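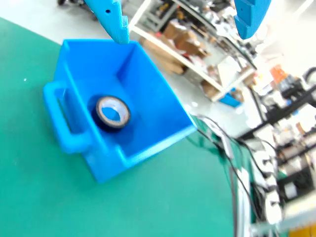

A roll of black electrical tape in its bin at the Windevora workshop, with the gripper's two blue fingers overhead.

Tape, bin, repeat: Zernstead shop teaches a robot to tidy up

By Florian Marti
Sunday, December 5, 2021

ZERNSTEAD — The most closely watched roll of electrical tape in the county lives in a bright blue plastic bin on a green mat, in a former carpet showroom on Rocha Street. It has been picked up, moved, put down and picked up again more often than any roll of tape could reasonably expect. It has yet to be used to tape anything.

The roll is working for Windevora, a small automation company that wants to sell sorting arms to repair shops, school maintenance departments and other places where things end up in the wrong bin. Before an arm can sort, it has to learn what picking something up looks like, and the way it learns is by being shown. And shown. As of Friday evening the company had 1441 recordings of its gripper being guided through small chores by a human being, most of whom had started the day with other plans.

"People come in expecting a science fiction movie," said Fadi Sabbagh, who runs the recording sessions. "Then they find out it's closer to helping a toddler put away blocks. The toddler is very strong and has two fingers."

The fingers are blue plastic and came off a 3D printer, and the layer lines still show. Windevora has been through several versions since June, when it moved in. Earlier ones were flat and did fine with boxes, but had strong opinions about anything round. One of the current pair is curved, with a rounded tip, and Sabbagh says the tape is the reason. A roll lying flat on the floor of a bin can be pinched across the outside, or a finger can go down through the hole in the middle and grip the side. Both count as correct. The operators were asked to do some of each, so the software would not decide that there is only one way to hold a roll of tape and stick to it forever.

Each recording, which the staff call an episode, starts with the object somewhere in the bin and ends with it somewhere else. An operator steers the arm by hand controls from a chair nearby. The cameras run, the arm's movements are logged, and somebody types in a sentence saying what was supposed to happen. A typical sentence is "pick up the tape and put it on the mat." Sabbagh said he had hoped for more variety in the sentences and got it one afternoon, when an operator entered "get that thing out of there." It was kept. Customers, he said, will talk like that.

A full day's target is 100 episodes. The record belongs to a Thursday in the fall, when the heat was out and everyone agreed it was warmer to keep moving. The worst day produced 40, after a software update that made the arm pause before each grasp as if reconsidering its career.

Between episodes the bin gets turned, slid or set at an angle, and the tape gets dropped in a new place. This is considered important. An early batch was recorded with the bin square to the edge of the table every time, and the system that learned from it was excellent as long as nobody bumped the table. When someone did, the arm reached confidently for the spot where the bin used to be and closed on air. Sabbagh played that clip for visitors for a while, then stopped when one of the visitors turned out to be an investor.

The lights get changed too. Tape is black, shadows are dark, and a machine that has seen only one kind of afternoon may try to pick up the shadow. The company keeps the shop's clutter in view for much the same reason, and has declined an offer from the landlord to put up a curtain. A repair shop will have shelves and cardboard boxes behind the table, Sabbagh said, and the arm might as well get used to them.

Failed attempts are saved in a separate folder. There was some debate over whether to throw them out, and the failures won. The folder contains drops, near misses and a long episode in which the tape is chased into one corner of the bin and then, with great patience, into another. Windevora's engineers say the attempts where an operator fumbles and recovers may be the most useful ones they have. The operators say they are glad to hear it and could supply more.

Four people now share the work in two-hour shifts. The job was advertised on the bulletin board at Nitetti, the coffee shop next door, under the heading "Teach a robot," with the pay in smaller type underneath. It drew a retired bus mechanic, two community college students and a part-time piano teacher. By general agreement the piano teacher has the best touch. The mechanic has the best success rate and has asked that this be mentioned.

How well the teaching has gone is harder to say. In last week's trial the arm worked without an operator, on bin positions it had not been shown. It got the tape out on most tries, according to Sabbagh, who would not give a number until the trial has been repeated. On one try it lifted the roll, held it over the mat and stayed there until somebody went to lunch. The log listed the episode as incomplete. An engineer had added a note: "thinking?"

Windevora plans to widen the lesson after the new year. Next on the list are a paintbrush, a box of screws with the lid taped shut, and a work glove, which Sabbagh described as "the one we're scared of." A glove never lies the same way twice and has no obvious place to grab. Residents who would like to donate a single glove, left or right, can leave it in the box inside the Rocha Street entrance on weekday afternoons. Pairs are not needed.

The company is also looking for one more operator for the early shift. No experience with robots is required. Applicants will be asked to move a roll of tape from a bin to a mat, and then, if that goes well, to do it again.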